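**Jallemell serving tray, pale green**

The Jallemell is a tray for people who eat dinner somewhere other than the dining table and have stopped apologizing for it. It has rounded corners, a rim slightly darker than the base, and no compartments, so your peas are free to make their own decisions.

Bundgaard has been making it in Iltumthorpe since before lap dinners had a name. The finish has some grip – forks slide less than they do on the glossy Brotell trays we used to stock, and they clatter less too.

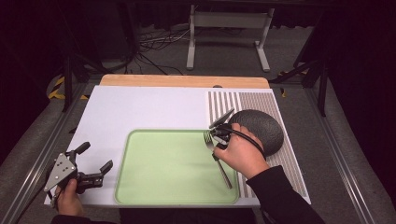
Kolbrún Juhl wrote in July that hers has been through the dishwasher 900 times and the only thing that has faded is her interest in cooking. She would still like a deeper rim for soup.

We passed that along. Bundgaard's view is that soup belongs in a bowl.

- Top rack only, please
- Not for the oven or the microwave
- Stacks up to 40 high, if you run a canteen
- Sold singly or in sets of 4
- 2-year guarantee against cracking and warping

Orders placed before noon ship the same day.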